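The bus to the Fehr orchard fair leaves from behind the train station in Tonitz, and if you miss the first one you stand there for 40 minutes with nothing but a vending machine for company. I missed the first one. So by the time I walked through the gate the good cider doughnuts were already gone, and I'm still a little sore about it!

I'd wanted to go for years. Fehr is a small place (one main street, a church, a river you can jump over if you're feeling brave) but once a year the growers from the whole valley bring in their storage apples, the ones that have been sitting in cold cellars since fall, and you get to taste your way around the big barn. The program said 87 varieties. I had no plan at all, I just started at the left wall and kept eating.

My favorite by a mile was a lumpy russet called Lamow. It looks like a potato, it feels like sandpaper, and it tastes like pear and nuts and a bit of lemon. I bought a bag, then went back and bought another one. The grower told me it's awful in October and only gets good after New Year, so you have to be patient with it, and I am not a patient person, so I was glad someone else had done the waiting. 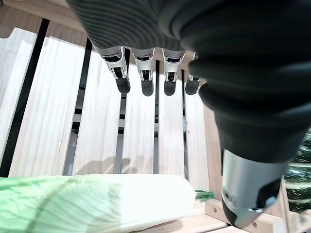
Lotico is the one to buy if you bake, according to a woman tasting next to me, who said she'd tried every apple in the barn for pie and kept coming back to it because the slices hold their shape. I took her word for it and she was right, I made one two nights later and you could have counted the slices.

After that I did the cellar tour, which costs extra and is worth it. You go down a steep stone stair under the old press house and it's cold enough that everybody starts talking more quietly for some reason. Our guide said the cellar holds 1,514 crates in a good year. The smell down there! Sweet and a little like wine, with wet stone behind it. I could have stayed an hour, but my sneakers were a bad choice and my toes gave up.

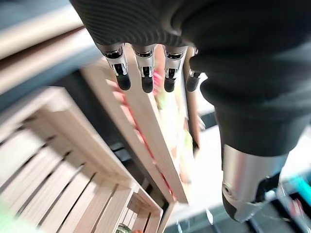

Can you keep apples at home without a cellar? A cold garage or an unheated porch will do, as long as it stays above freezing, and you should keep them away from your potatoes and pull out any that go soft.

Lunch was bean soup and dark bread at long tables, very good, very salty. Then the pressing demo, where the line was so long I gave up and watched from the side with a cup of somebody else's batch. There are 200 parking spots and all of them were taken, so take the bus, just be on time for it. Bring cash too, most of the growers don't take cards, and bring a bag with real handles. Mine split on the walk back to the stop and I chased Lamows down half the main street.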